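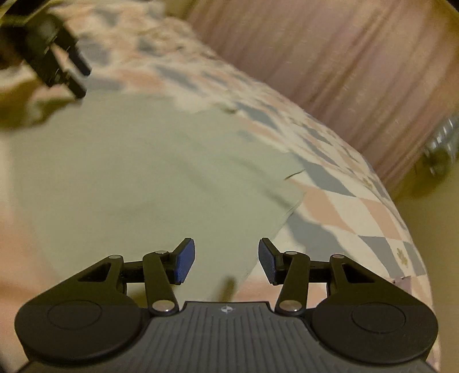

One buyer in Hasamska wrote to us that she'd washed hers every week since February and it still hadn't gone thin in the middle, and could we please not change the weave. We haven't changed the weave.

JALLEY EVERYDAY CLOTH, PLAIN DYED

Price: 8.23 each, packs of four on request
Code: JC-300
In stock, all colours except Brick (see below)

Plain cotton cloth. Hemmed all four sides. Use it as a tray cloth, a napkin, a cover for rising dough, whatever. Most go to cafes and guest houses but we sell singles too, no minimum.

Colours: Sage, Oat, Slate, Brick, Chalk. Colours on screens vary, so ask for a swatch if you're matching paint or crockery. Swatches free, postage is on you.

Brick is out. Dye lot came back too orange and we sent it back. Next lot when it comes. Please don't ring about Brick.

Size
45 x 45 cm before washing. Expect to lose a bit on the first hot wash, mostly in the length. If you need an exact finished size get the Large and hem it down yourself.

Large is 70 x 70 cm, code JC-301, same cotton, same colours, no Chalk.

Washing
Wash before first use. 40 is fine, 60 for grease. Dark colours seperately the first two times. Line dry if you can, tumble on low if not. Iron damp. No bleach on anything but Chalk, it goes blotchy and we won't refund blotchy.

No fabric softener either. Makes them slide about and they stop soaking things up.

Marinescu finish
Optional, 300 minimum order. Softer hand, a little less absorbent. Nice for napkins, not much use for drying glasses. Adds two weeks. Can't be done on cloths already cut so say so when you order, not after.

Embroidery
One corner, up to three letters, thread to match or white. Longer names on the Large only. Send lettering exactly as you want it, we stitch what you type. No returns on embroidered ones unless its our mistake.

Delivery
Small orders go by post, next working day if we get it before noon. Cartons go with the carrier and need someone in to sign. Collection from the Ernureo unit, round the back, ring the bell twice. Parking is bad.

Returns
30 days, unwashed, in the bag. Seconds are sold as seen.

SECONDS
Slubs, crooked hems, odd shades. Sold by the bundle of ten, mixed, you can't choose. Good for cleaning. 823 left in the last count, mostly Oat and Slate.

Goes with: Jalley roller towel (JC-410), Jalley apron, short (JC-520)

Prices and stock checked October 18, 2025. Trade price list by email.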